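Week 3 handout: Clothing a figure without fighting it
Intro to 3D Character Dressing, taught by Rhea Yap

Welcome back, everyone, and thank you for the very lively discussion last time (I went home with two pages of questions, and I'll try to get to most of them here). This week we leave hair alone and move on to clothes, a much bigger subject than people expect when they first open a dress file and press "fit to figure."

Please have the Clerau base figure loaded before you start reading. If you're still on the older Imo figure, you can follow along, but the shoulder joints bend in a different place and your sleeves will not behave the way mine do in class.

## Conforming or dynamic?

There are two broad families of clothing. **Conforming** clothes have their own skeleton inside, which copies the skeleton of the figure. Bend the elbow, and the sleeve bends with it. They're quick and friendly, and for a jacket or a pair of boots I would nearly always start there. **Dynamic** clothes have no skeleton at all. The program drapes them over the body the way real cloth would fall, and you wait while it works.

A long skirt on a seated figure is where most of us first meet the trouble. The conforming version tries to follow both thighs at once, and the cloth between the knees stretches like chewing gum. You can hide a lot of that with a shawl or a well-placed chair, but sooner or later you'll want to drape it properly.

Before you touch any cloth, spend some time on joints. Look at where a limb bends, how far the parts on either side of the bend sit from each other, and what a covering would have to do in order to go around the corner. I like to use all kinds of jointed things for this, and shop mannequins and desk lamps are both lovely practice.

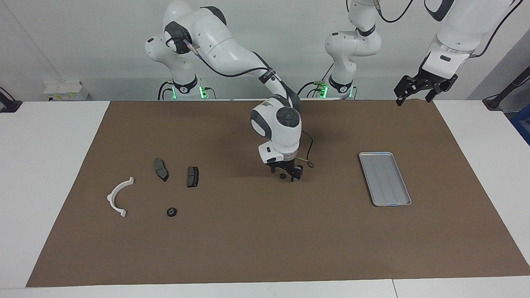 *Fig. 1. A jointed arm, bent forward and down from the shoulder.*

Try sketching a sleeve over any jointed object you have at home. Where would the cloth bunch? Where would it pull tight? Ten minutes with a pencil will save you an evening of pushing vertices around, and I say that as somebody who has lost a great many evenings.

## Poke-through, and what to do about it

Poke-through is when skin shows through the cloth in little islands. It happens to all of us. Work through these in order, and stop as soon as the problem goes away:

1. Check that the figure's body shape has been passed on to the garment. If you made your figure broader in the chest, the shirt has to be told.
2. Hide the body part underneath. If the thigh is fully covered by trousers, you can simply switch it off, and your render will be a little faster too.
3. Use the garment's own adjustment dials. The Aliyu tunic in your class folder has one called "loosen waist" that fixes nearly everything.
4. Only then reach for the push brush, with a large soft tip and a very low strength. Small strokes!

A small point about pose order. Start the figure in its zero pose, fit the clothes, and then move to your final pose over 31 frames or so that the cloth has time to settle. Jumping straight into a crouch is how you get a hem caught inside a knee, and untangling it is no fun at all.

Rakiya Amadi asked whether a denser mesh always looks better. It doesn't, I'm afraid. The tunic has 1,277 polygons and drapes beautifully, while I have seen coats with many times that number that crumple like foil. What matters more is that the squares are even in size and that the seams run where a tailor would put them.

Those of you using the Dutirness plug-in should set cloth stiffness to 33 for cotton and leave the other dials alone for now. We'll play with silk in a later session, once everybody is comfortable. 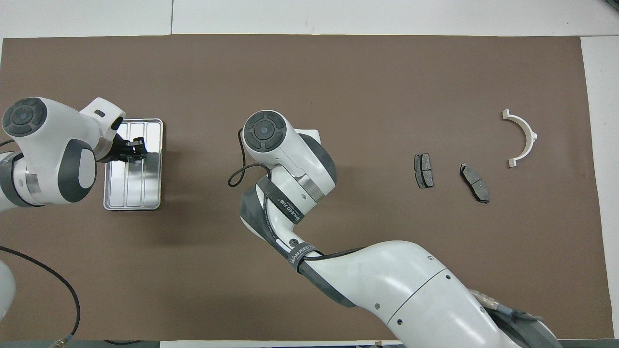 ## To prepare for next time

- Fit the tunic to your figure in three poses: standing, sitting, and reaching overhead.
- Save each pose as its own file, with your name first in the file name.
- Write down any spot where the skin came through and which of the four steps cured it.
- Bring one garment that gave you grief. We'll open a few of them together on the big screen, and mine will go first.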